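Nusteo Puts a Robot on the Returns Table, Asks Staff to Keep the Opinions

KÜTT, June. Nusteo, which cleans, checks and repacks wooden toys for lending libraries, is bringing robot arms to its returns room at Kütt. The company would like to say at the outset that the arm does not have a name. Staff have suggested 14, and management has declined them all.

The project, called Plokum, takes aim at the part of the day that everyone at Nusteo likes least. Toys come back in bags, and the bags hold whatever the last family felt like putting in them. Someone has to set every block out on a table, match it to its toy and put the set back together. On a Thursday, the heaviest day, 200 sets can be waiting when the doors open at 7 a.m.

Trials began with the shape sorter, a toy designed for toddlers and so far quite humbling for adults with engineering degrees.
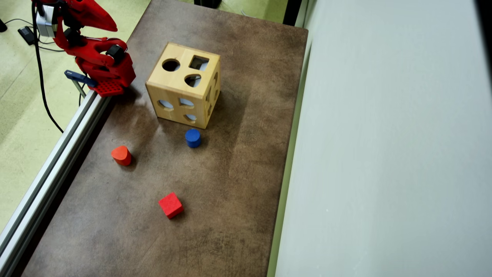

The Plokum arm at the returns table, with a wooden shape sorter and three blocks.

Under the plan, arms will take over the picking up and putting down. People keep the parts that call for judgment: whether a scuff is a scuff or a splinter, whether a block has been chewed past the point of decency, and whether a set is fit to go out again. Those calls used to be squeezed in between armfuls of sorting. They will now be a job with its own bench, its own lamp and a chair that goes up and down.

"I have been putting the same blocks back in the same boxes for years, and I won't be writing any poems about it," said Līga Org, who runs the returns room. "What I wanted to know was who gets blamed when a set goes out short. The answer is still me, so I asked for the right to stop the arm whenever I like. I got that in writing."
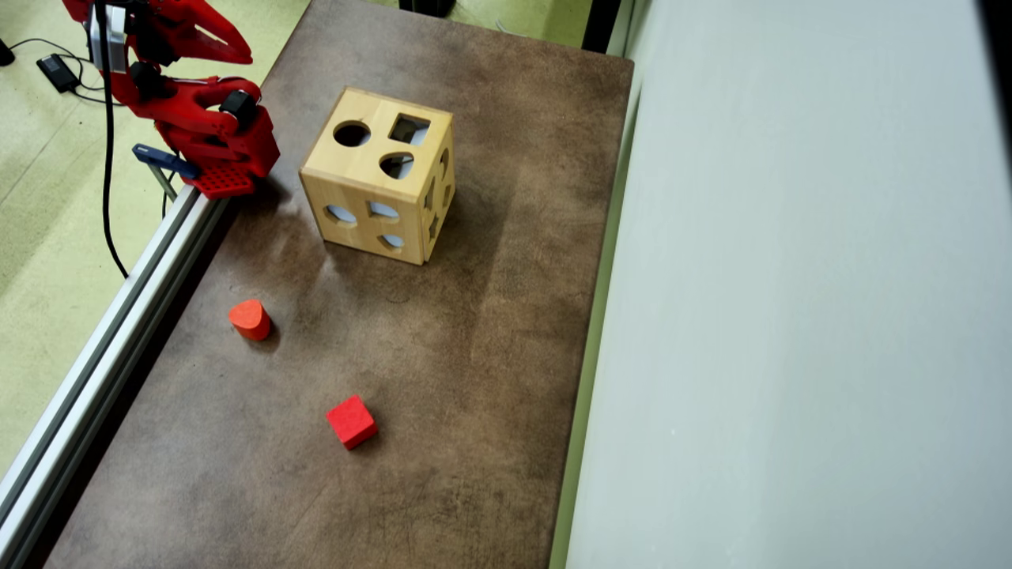

The agreement also covers hours. All 44 people in the returns room keep their jobs and their current pay. Each will get 60 hours of paid training, part of it on setting up and restarting the arm and part on toy repair, a course Nusteo has been promising for longer than it cares to put in a press release. Nights will be dropped from the schedule once the second table is running. The petition asking for this had been pinned up in the break room long enough to fade.

Rovon, the firm handling the installation, will keep a technician on site for the first 14 weeks. The technician has been shown the coffee machine and told which mug not to use. 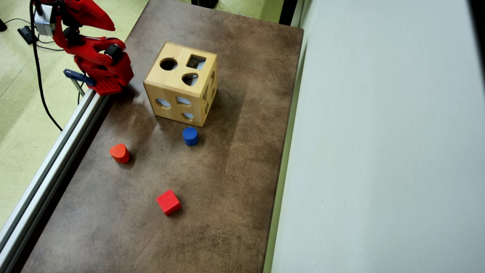

Will staff have to keep up with the arm's pace?

The pace is set by the person at the inspection bench. When the bench is full, the arm waits, and the time it spends waiting does not count against anyone's shift.

Nusteo will decide on further tables after the Kütt staff have filed their own report on the first one. Management has asked to see a draft. The returns room is thinking it over.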